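Job Search Skills, unit 4 — Interviews and Follow Up
Handout for section B. Instructor: Till Nolte

Before the interview
Read the posting again. Underline every verb. Each one needs a story from your own work or school.
Stories: 50 words on paper, no more. Say it out loud, time it.
Look up the employer. For the Balten practice posting — what do they sell, who buys it, how many sites.

During
Answer the question asked, then stop. Silence is ok.
Pay: give a range, never one number. Wait untill they bring it up.
"Any questions for us?" — have two ready. Not vacation.

After
Thank you note same day. Short. Name one thing you talked about.
No reply in a week — one email, one only.

Practice pairs: Ngân Văn with Hadi Nasrallah, Bilal Tarawneh with Shadi Darwish. Swap roles half way thru. 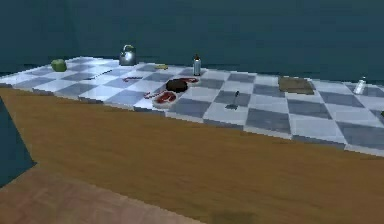 Fig. 2. Tiled countertop and wood surface, computer rendering.

For next class
Read the Ginting case, p. 237. Bring a printed resume, one page.
References list: three people, ask them first. Phone AND email.
Drafts go in the box outside room 412.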